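Flestitz Adds Sloped-Wall Metal Bins to Nomon Small-Goods Storage Line

Release for trade and facilities press, April

Flestitz has extended its Nomon storage line with a series of sloped-wall metal bins for mixed small goods. The bins are intended for stockrooms, school supply rooms, returns counters and shared workshops, where pens, brushes, small tools and similar articles are kept together before they are sorted or issued.

The Nomon series is offered in 12 sizes. All sizes are rectangular and open at the top, with four walls that slope inward to a flat floor. The most widely ordered size in the pre-release period measures 600 mm along the top edge of the long side. Floor area is smaller than the opening in every size, so articles placed near a wall tend to settle toward the flat part of the bin, where they can be reached from above without tilting the container.

Flestitz developed the wall angle after a storage review at the Boateng distribution site, which handles office supplies, cosmetics accessories and stationery returns. The site had been using straight-sided plastic tubs. Staff reported that thin articles such as markers and makeup brushes came to rest upright in the corners and were missed when the tubs were emptied. The review covered 338 tubs over one stocktaking cycle.
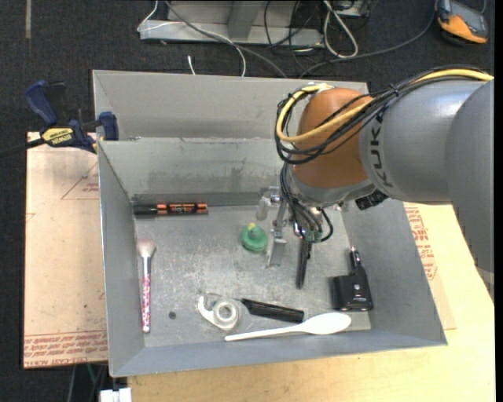 Bare metal was retained for the floor of the bin. Coated floors were tried in an early version and withdrawn, as the coating chipped at the points where heavier articles were dropped and the chips then had to be removed from the stock. An uncoated floor will show scratches and pale marks with use. These are cosmetic and do not affect the rated load. Flestitz does not recommend repainting.

"Most of the questions we receive concern wear," said Adwoa Asante, product manager for storage at Flestitz. "A bin in daily use will look used. We ask customers to check the upper edges and the corners, and to leave the floor alone apart from cleaning."

Cleaning is by dry brush or damp cloth. Marker ink and cosmetic residue can be removed with a mild household detergent. Abrasive pads should not be used on the upper edges.

The bins may be placed directly on a tabletop or carried in the Trovuren shelf frame, sold separately. Existing Trovuren frames accept the four smallest sizes without modification – larger sizes require the wide crossbar, part number 2748. Label holders from the previous Nomon range fit the new bins.

Orders are accepted through regular Flestitz distributors. Size charts and load ratings are available from the product office on request.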